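Kazuhiro Yagi bet me lunch that the Brakness grippers would beat the Nugroho pair on a plain old door handle, and I don't turn down free lunch! So there we were in the corridor with his chart, which had 24 blank rows and a coffee ring.
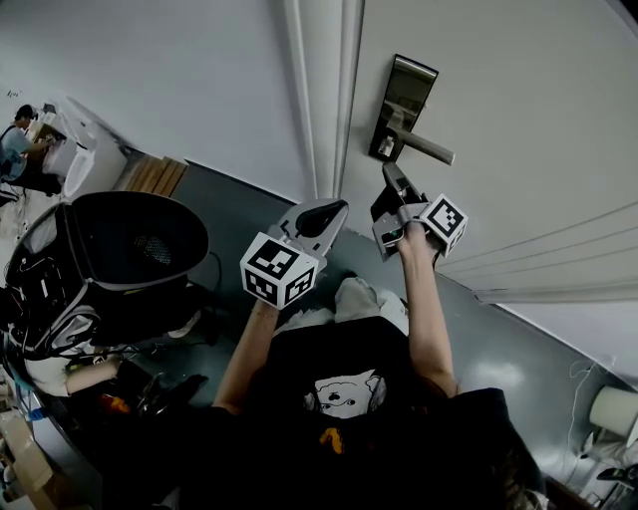

"Slower," he said. He always says slower. I'd been squeezing like I was mad at the thing, and he wrote that down too (in pen, the rat).

By row nine I had opinions. The Brakness felt heavy in the wrist but sure of itself. The Nugroho was lighter, and I kept wanting to twist too early.
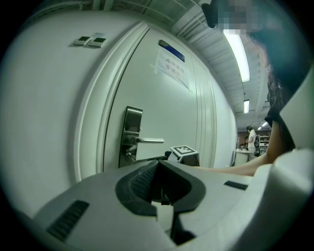
"You're rooting for mine," Kazuhiro said.

"I'm rooting for lunch."

He flipped the page over and started a new column called *mood*. I asked what mine was. He looked at me for a while, wrote something long, and wouldn't let me see it until we'd finished row 24.

It said *hungry*, with a paragraph of notes.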